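Final Report: How Long Does It Take to Reach Upper Voyle?
Community Safety Studies, February submission
Meirion Probert and Morfudd Morris

Our question sounded simple when we proposed it. Durnbridge has a single volunteer fire station, on the flat side of the river, and most of the newer houses are on the hill side. We wanted to know whether the dispatch log showed a difference in response times between the two, and whether moving one engine to the old Mallell feed store would shrink it.

The log we were given had 2,091 entries. We had pictured a spreadsheet. It was a binder, followed by another binder, followed by a spreadsheet that somebody had started with great energy and abandoned in the Ds. Meirion typed for most of the fall. Morfudd checked his typing and is still willing to be listed as coauthor.

We threw out canceled calls, training runs and anything without an arrival time. We also threw out calls where the engine arrived before it was dispatched, a standard of service we did not feel we could recommend. What remained was sorted into river side and hill side by street name. Orchard Street is on both sides, so we went by house number and hoped.

Hill calls made up 249 of the usable entries. The median response there was 13 minutes. We drove the route ourselves from the station to the top of Upper Voyle Road, at legal speeds and with no siren, and lost most of our time at the bridge, where two lanes become one and everybody is very polite about it.

The Mallell site would take the bridge out of the trip for hill calls. It would also put that engine on the wrong side of the river for everybody else, and half the crew lives near the current station. Our first draft ignored this – crew members in our model simply appeared in the truck. Our adviser circled that paragraph in red and wrote "how?" 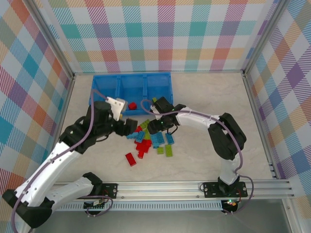
3 min read

Once we added the drive from home to the station, the advantage of the second site got a lot smaller. It still helps in the evening, when people who live on the hill are home and could staff it. During the workday it helps hardly at all.

Our recommendation is modest: try the Mallell site overnight only, keep the main station as it is, and write arrival times in a column of their own. We would also like the town to decide which side Orchard Street is on.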